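Manual de la pizarra de sobremesa Štěpánek
Sección 4. Puesta en servicio, uso diario y limpieza

4.1 Antes del primer uso

La superficie sale de fábrica con una película protectora transparente. Es muy fina y a veces pasa inadvertida. Si la tinta se agrupa en gotas al escribir, la película sigue puesta.

1. Coloque la pizarra sobre una mesa limpia, con la cara de escritura hacia arriba.
2. Levante la película por una esquina, con la uña o con un trozo de cinta adhesiva. No utilice cuchillas.
3. Tire de ella despacio, en diagonal, hasta la esquina opuesta.
4. Pase un paño de microfibra seco por toda la superficie.
5. Espere 18 horas antes de escribir por primera vez.

Nota: los restos de adhesivo junto al marco se retiran con alcohol isopropílico. Aplíquelo en el paño, nunca directamente sobre el marco.

4.2 Colocación

La pizarra puede usarse plana sobre la mesa o apoyada en el soporte plegable (se vende por separado, referencia 3375). En posición plana:

1. Compruebe que la mesa no tiene arenilla ni virutas de goma de borrar. Una partícula atrapada debajo acaba marcando el reverso.
2. Deje la pizarra a una distancia cómoda del borde de la mesa, de modo que la mano llegue a las cuatro esquinas sin apoyar el codo en ella.
3. Si la mesa es muy lisa, pegue las almohadillas antideslizantes que vienen en la bolsa de accesorios - una en cada esquina del reverso.

Precaución: no coloque la pizarra sobre radiadores ni junto a una ventana con sol directo. El calor fija la tinta y curva el panel.

4.3 Escritura

Utilice solo rotuladores de borrado en seco. Los de la serie Markum, de punta redonda, dan un trazo de 2 mm y son los recomendados para texto corriente. Los rotuladores para papelógrafo, los permanentes y los de tiza líquida no son adecuados.

Guarde los rotuladores en horizontal. Si se guardan con la punta hacia arriba, el trazo sale pálido y deja un polvo que se borra mal.

4.4 Borrado en seco

1. Deje secar la tinta unos segundos. La tinta fresca se extiende al borrar.
2. Apoye el fieltro del borrador sobre la superficie, sin apretar.
3. Borre en pasadas rectas, de arriba abajo, y solape cada pasada con la anterior.
4. No borre en círculos: el polvo de tinta vuelve a repartirse por las zonas limpias.
5. Al terminar, sacuda el borrador lejos de la mesa.

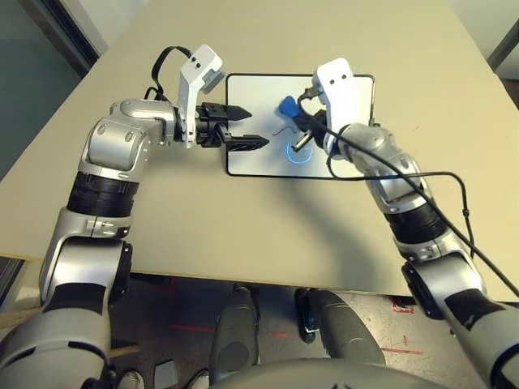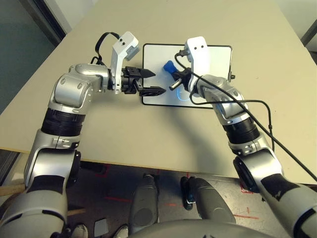
Borrador azul con fieltro gris oscuro:

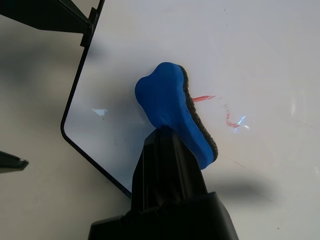
Analyn Magbanua nos escribió que el apartado de borrado se le quedaba corto: en su aula de Plemville lo escrito permanece a la vista varias semanas, y al pasar el fieltro queda siempre una sombra gris. Preguntaba si convenía apretar más. No conviene. La presión pule el recubrimiento y la sombra se nota cada vez antes. Ella misma encontró una solución que funciona con tinta vieja - repasar el trazo con un rotulador nuevo, esperar un momento y borrar todo junto - y la hemos incorporado al apartado siguiente.

4.5 Manchas y tinta antigua

1. Repase la mancha con un rotulador de borrado en seco, a ser posible negro.
2. Espere unos segundos y borre.
3. Si queda sombra, humedezca un paño con limpiador para pizarras y frote en línea recta.
4. Aclare con un segundo paño, humedecido solo con agua.
5. Seque por completo antes de volver a escribir.

Precaución: no emplee acetona, lejía, estropajos ni esponjas de melamina. Los daños causados por estos productos no están cubiertos por la garantía.

4.6 Mantenimiento del borrador

Limpie el fieltro cada 8 días si la pizarra se usa a diario. Basta con un cepillo de cerdas duras, en seco. No lo lave bajo el grifo, porque la humedad despega el fieltro del cuerpo. Cuando deje rayas aun recién cepillado, sustitúyalo.

4.7 Almacenamiento

Durante periodos largos sin uso, por ejemplo en julio, guarde la pizarra limpia y seca, en vertical y dentro de su funda. No apile objetos encima. Si se guarda más de una unidad, ponga una hoja de papel entre las caras de escritura.

Los repuestos se piden al almacén de Murkton, a la atención de Jennylyn Cabrera. Indique en el pedido el número grabado en el reverso del panel.

Revisión de esta sección: 17/12/20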